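Laboratory Automation: Course Handout, Unit 4
Evaluating a Bench-Top Handling Kit
Module tutors: Qistina Santoso and Alfie Pickering, Blackburn Building, Tuesday group

This unit considers the Pletent bench kit, which is offered to teaching laboratories as a complete package: one arm, a two-finger gripper, a wrist camera and 27 hours of supplier support. Students are asked to judge it as a purchaser would and to write a report of up to 110 lines.

4.1 Scope of the offer
The supplier delivers the arm and trains two members of staff. Glassware, stirrers and heating blocks remain the concern of the laboratory. The quotation sent to Priltthorpe did not include replacement finger pads - a point worth noting under running costs.

4.2 Points for the report
Handling of glass. State the vessel sizes tried and the closing force set for each.
Placement. Record 42 transfers at the same settings and report every failed one, with its likely cause.
Safety. Give the position of the emergency stop and the name of the person responsible for it.
Service. Compare the response times in the Pletent contract with those in the Beltham contract.

4.3 Flask placement task
Round-bottom flask and stirrer hotplate, on black cloth. 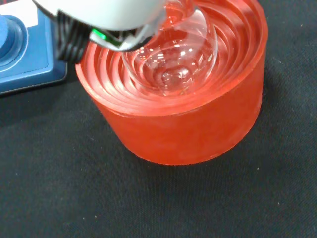
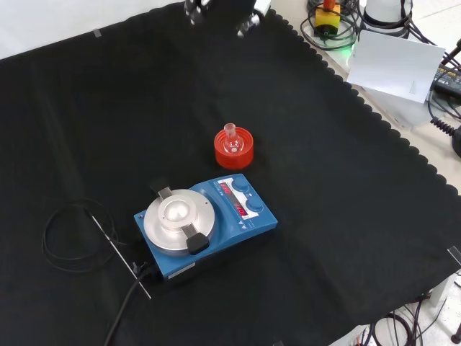

May the report recommend against purchase?
It may recommend either course. Marks are given for the evidence and for the way it is used, and a recommendation to wait is equally acceptable where the costs are set out in full.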